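采访笔记整理，七月，Fiore 的帽子整理车间，下午三点到五点多。录音有一段被缝纫机盖掉了，能补的我补了，补不了的就空着。

先说车间。Fiore 做帽子和头饰，自己的牌子出一点，大头是替别家做。整理这一段的活：翻面，理里衬，查帽圈，归位，装袋。以前全靠手。去年开始上自动化，系统是 Kollari 给的，机械臂两台，现在一台跑白班，另一台还在调。调的那台要学动作，动作从哪来，从人手上来。工人拿着手持夹爪，把平时的活一遍一遍做给它看。

Amedeo Valentini，整理组组长，在这干了二十多年。他一坐下就说别拍他的手。

“我一开始不同意的。”他说，“不是怕它抢饭碗，那个后面再说。我是觉得慢。我徒手翻一顶帽子，你眨眼我就翻完了。拿那个夹爪，两根指头，五根变两根，你试试。”

我试了。确实难。软帽子一夹就瘪，夹帽圈，偏一点就滑。Amedeo 在旁边看，没笑，但也没帮忙。

夹爪指头上贴了布。原先是光的，打滑，还在深色料子上留亮印子。贴布是组里 Rebecca Caruso 想的，她以前做里衬，现在一半时间采动作，一半时间回原来的台子。

“剪的边角料，黑的，随手贴上去。”Rebecca 说，“工程师来看，问这是什么材料，什么型号。我说是布。他们记下来了，后来他们自己也贴布。”布会毛边，毛了就换，换的频率没人规定，她觉得该换就换。

她讲采动作的规矩讲得很快，我抄了一部分：帽子倒扣还是口朝上，每天换；台面上可以有别的东西，不用清干净；手不要抖，但也不要装得太稳；做坏了不要停，做完，标一下。最后这条她讲了两遍。

“做坏的也要。我刚开始不懂，做坏了我就偷偷删。”她说，“被 Siebe 发现了。”

Siebe Willems，Kollari 派过来的，驻厂，跟大家一起吃午饭。他原话是：“她删掉的那些才是我最想要的。帽子歪了以后手怎么救回来，这个坐办公室写不出来的。”他说到现在这个厂攒下可用的动作是 322 条，够不够？不够。软的东西比硬的麻烦得多，里衬每次皱得都不一样，黑料子还吃光，相机看黑帽子里面的黑里衬，褶子很难分。

我问那为什么不先从浅色的做起。

“因为厂里现在出的就是黑的。”

好吧。

再说人。整理组原来 5 个人一个班，现在还是五个，这点厂长 Adelmo Fabbri 强调了好几次，有点太多次。他给我看排班表，说没有裁一个。我问以后呢，他说以后订单会变多。我问要是不变多呢。他接了个电话。

回来以后他换了个说法：“不补人。有人退休，那个位置我不补。这话我跟他们也讲过，没瞒着。”

Nestor Dela Peña 听过这话。他在装袋那头，跟白班那台机器并排站，也是组里选出来跟厂里谈的代表。他的意见最具体，我尽量照录。

“第一个是节奏。以前我们自己定快慢，上午快一点，下午慢一点，有人累了旁边的接一手。机器没有下午。它一直那个速度，你就不好意思慢。没人催你，可是你会看它。”

“第二个是钱。采动作算什么工时？一开始按计件算，那不是开玩笑吗，拿夹爪做一顶的时间我徒手能做一摞。谈了两个月，现在按小时，比计件的平均高一点点。”高多少他不肯说，还在谈。

“第三，我的动作归谁。”他停了一下，“我翻帽子是跟我师傅学的，他没问我收钱。现在我教机器，机器教别的厂的机器。Solell 那边听说也要上同一套，那他们用的是不是我的手？”

这个问题我转给 Siebe。他想了挺久，说合同里写的是数据留在 Fiore，模型的部分两家共有，Solell 的事他不清楚，不能代表公司说。然后他说：“他问得对。”就这四个字，没有下文。

也有好的，别写得太惨（Rebecca 专门交代的）。白班那台接走了最烦的一道，把理好的帽子从台上搬到架子上，一天弯腰几百次的那种。Amedeo 的腰去年歇过一阵，现在好多了，他自己承认的，承认得很不情愿。

“搬，它行。”他说，“搬随便它搬。里衬它不行。”

怎么不行？他拿了顶帽子给我看，手指伸进去，贴着帽圈转一圈，里衬就服帖了。我问他怎么知道哪里该按。他说不知道。又转了一圈，还是说不知道，手知道。

Siebe 在旁边记。他现在什么都记，本子已经是第二本。

调试那台最近一轮的成绩，Siebe 给了个数：夹住帽圈并翻过来不掉，成功率 81%。Nestor 说这个数不对，他在边上看过，有些算成功的，里衬是拧的，后面还得人重做一遍。Siebe 说对，那一轮只算翻面没算里衬，下一轮改。为这个两人吵过一次，吵完把“成功”重新写了一遍，现在打勾之前要先给整理组看一眼。Amedeo 有否决权。他用过，用得还挺多。

我问 Fabbri 值不值。他说看哪本帐。电费、维护费、停线的时间都在里面，今年打不平。“明年也许，”他说，“你别写明年一定。”

那我就写也许。

Rebecca 最后送我出来，路上讲了件事。她说拿了几个月夹爪以后，回去徒手做，会先想一下从哪边下手，以前从来不想的。慢了一点点，过一两天又好了。我问她这算好还是坏。

“不知道啊。就是多想了一下。”她说，“你那个录音关了没有？”

没关。她同意我写了。

（后面还有 Nestor 补的一段，关于夜班要不要开，谈完再更。Osum 那家的采访另发。）

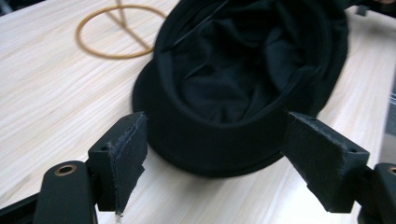 手持夹爪对着一顶口朝上的黑帽子，指头内侧的黑布已经起毛边。Fiore 整理车间，七月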